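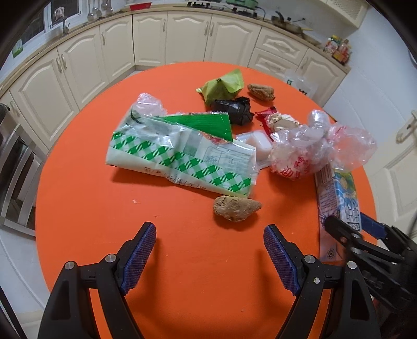 Two hand-held grippers with blue textured pads at the orange table, one of them closed on a drink carton. Photo by the author

Rostska puts out new grip pads for its hand-held grippers, and I've been cleaning up kitchens with them

October 11, 2025

Rostska has started shipping the second version of its soft pads for hand-held grippers, and I got to spend a good while with a set before they went up on the store page. If you've been reading this site for any length of time you know I have opinions about pads. I have a drawer of them. So when the package came I cleared my calendar, called in a favor from a friend with a big kitchen, and went to pick up garbage with plastic fingers for an evening. Living the dream!

The short version for people who only want the news: the new pad has a finer crosshatch than the old one, it's a softer compound, and it fits the same black finger frame you already own. A pack of 8 pads costs $50, which is enough to refit two grippers with two fingers each. The old pad stays on sale until November and then it's gone. Rostska says the order number for the new pack is 3289, and you'll want to use it, as the listing photo on the store still shows the old pad and the two look nearly the same on a phone screen.

Now the long version.

We picked table clearing as the test because it's the job that has embarrassed every gripper I've ever owned. Blocks are easy. Mugs are easy once you figure out the handle. A wrapper that somebody has balled up and dropped on a smooth tablecloth is miserable, and most demo videos stay far away from it. Our list was snack wrappers, a bread bag, a big crinkly clear bag, a drink carton, a little plastic tray and a few lumpy bits of food. Two people, two grippers, everything off the table and into the bucket, then put it all back and do it over.

I ran three setups. First the new Rostska pads on the stock fingers. Then the old Rostska pads on the same fingers. Then a set of Presteck pads, the smooth kind, which I've used for most of this year and which needed a bit of filing before they'd seat properly (Presteck, if you're reading, please make that slot a hair wider).

The carton first. It's the kind of object I expected all three to handle, and all three did, but they felt very different in the hand. With the Presteck pads I had to squeeze hard enough that the sides of the carton started to bow, and when I tipped it to get it over the edge of the bucket it swung around between the fingers like a pendulum. The old Rostska pads held it straighter. The new ones let me take it down by one end, at an angle, with much less squeeze, and it stayed where I put it. I did that a bunch of times because I didn't believe it the first time.

The big clear bag was the one I was looking forward to. Bags are mostly air and you can't tell where the stuff is until you've already closed on it. I can't say the new pads fixed that, and I don't think any pad can. What they do is hang on to the little fold you did manage to catch. With the smooth pads I'd get a corner, lift, and watch the whole thing slither back down. With the new ones the corner stayed caught on most tries, and then the rest of the bag followed along behind it, making that awful noise.

Flat stuff is still a problem. The bread bag lay there like it had been ironed, and I spent far too long chasing it across the cover. The fingers on this gripper come in from the sides, so you need something to pinch, and a flat bag doesn't give you anything. My partner in crime ended up pushing one edge toward me so a wrinkle came up in the middle, and I grabbed the wrinkle. That works great with two people. With one gripper you're back to shoving the bag to the rim and catching it as it goes over, and I'd count that as a trick more than a grasp.

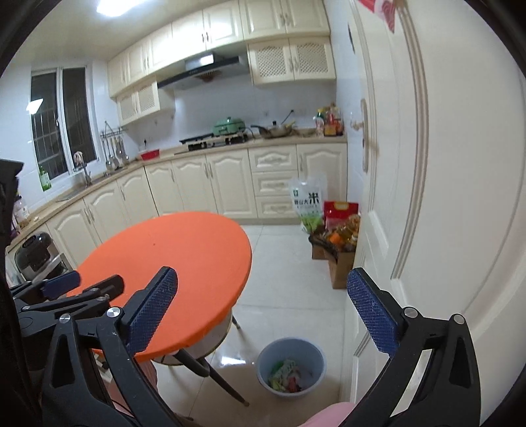 We reset the table more times than I'd like to admit, and somewhere along the way I stopped thinking about the pads and started thinking about where my hands were. A round table is sneaky that way. You can come at it from any side, so you do, and then the two of you end up reaching for the same wrapper and knocking fingers. After that happened one time too many we agreed to each stick to a side, and the runs went a lot smoother. If you're collecting demonstrations with two people I'd settle that before you record anything. The footage from before we sorted it out is a mess, and I'll probably throw most of it away.

The camera side deserves a mention too. My grippers carry the wide-angle camera mount from Altetti, and I left it exactly where it was for all three pad sets so the views would match. The wide view is nice for this job as you can keep the table and the bucket in sight together when you're standing in the right place. The downside is that everything small looks tiny. Crumbs are a speck. I'd come back to the laptop, look at a run I'd been proud of, and find I couldn't tell whether I'd closed on the wrapper or just next to it until the wrapper moved. I'd love to try the narrower lens that Altetti sells for the same mount, but I didn't have one on hand, so that'll have to wait.

One thing I didn't expect to care about was crumbs. The fine pattern on the new pad picks up dust and sugar and whatever else is lying around, and once it's loaded up you can feel the grip going. The smooth Presteck pads wipe clean with a thumb. The Rostska ones wanted a damp cloth and a bit of patience, and I got into the habit of doing it between runs. I asked Rostska about this by email and they wrote back that the pads can be washed with dish soap and that they shouldn't go in a dishwasher. Fair enough, although I was kind of hoping for the dishwasher.

Lumpy food went better than I thought it would. The knobbly brown pieces sank into the pads a little and sat there, even when I'd grabbed them off-center. Here the old pads were nearly as good, and if food or other rough, solid things are all you pick up I don't see much reason to spend the money. The gap opens up with thin plastic. Shiny wrappers, bag corners, the lip of that small tray – those are where I'd drop things with the old pads and hang on with the new.

Swapping pads is the same as before. Loosen the screw, slide the old pad out, slide the new one in, tighten it up again. It took me 3 minutes per finger once I'd found the right screwdriver, and much longer for the first one when I hadn't. Please don't crank the screw down as hard as you can. I stripped one on an older gripper last winter and I'm still a little sore about it.

For anyone who wants numbers, I don't have good ones yet. I was switching sets often and trying out different ways of holding the thing, so any success rate I gave you would mostly tell you how tired I was. There's a proper comparison coming from the Ásgeirsdóttir workshop, which got its pads at the same time I did and has a much more sensible plan, with fixed starting positions and a person keeping score. They're hoping to put their results up in November. I'll link it when it's out, and if they disagree with me I'll say so here.

A few questions came in after I posted on the forum that I was testing these, so quickly: yes, they fit the left and right fingers both, there's no handed version. No, they don't fit Presteck fingers without cutting, and I wouldn't cut them. They come in blue only for now. The store ships the pack flat in a paper sleeve, so give the pads some time to relax if they arrive with a bend in them – mine did, and they were fine by the next morning.

As for what stays on my own grippers, I've put the new pads back on both of them and the Presteck set has gone in the drawer with the others. I may pull it out again for glossy boxes and bottles, where I like being able to let an object slide a little on purpose. For trash, laundry and anything out of a snack cupboard I'm sticking with the new ones until they wear out. How long that takes is the thing I'd most like to know, and one evening doesn't tell me. If you've been running yours every day, send me a picture of the pads and tell me what you've been picking up with them.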